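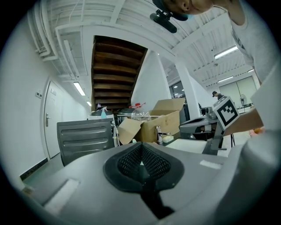

Zitelberg House: Frequently Asked Questions

We love showing people around the ground floor, and we get plenty of emails about it too. These are the things visitors and renters ask most.

Why did you leave the ceiling exposed?
We fell for it the day the old tiles came down! The room suddenly felt so much taller. We painted everything white, pipes and beams included, and left it at that. If something needs fixing, the plumber can get straight to it.

Doesn't it get noisy?
It did at first. We hung felt panels in the long room last September and put a big rug by the glazed side, and you can now hold a conversation at normal volume with a workshop going on next door. Full-volume band practice is still a no, sorry.

Can I walk on the wooden stairs in heels?
Yes, please do. The treads are oiled once a year and they hold up beautifully. Kyu-ri Sung, our building manager, keeps a tin of the oil in the office and is always happy to talk about it (bring a coffee). We close the stairs for one night after oiling and post a note at the front desk.

Is there a way upstairs without the stairs?
There is an elevator at the back entrance. Ring the bell and we'll come and meet you.

What can I do under the staircase?
Nearly anything that fits! People have set up reading corners, a coat rack, a tiny book swap. Watch your head toward the low end, and keep the passage clear so others can get by.

How big is the space, and how many people can it hold?
The ground floor is 1,789 square feet. The limit is 85 people standing or 40 seated at tables. The folding tables are from Soren and the stacking chairs are from Björklund – both live in the closet by the kitchen and you're welcome to use them.

Can I hang things from the beams or pipes?
Beams, yes, with soft straps and after checking with us. Pipes, never, not even a paper lantern. For the white walls, use the picture rail or low-tack tape.

Can I change the lighting?
The ceiling lights run on the Stelico wall panel, and each group has its own switch. For evening events try turning off the ones nearest the glass and bringing a few floor lamps. It looks wonderful!

What does it cost?
A full day is $300, tables and chairs included. Half days are fine too – write to us for the rate.

Can I come and look first?
Absolutely, and we hope you will. Mornings before 11 are quietest. Just let the front desk know you're on your way.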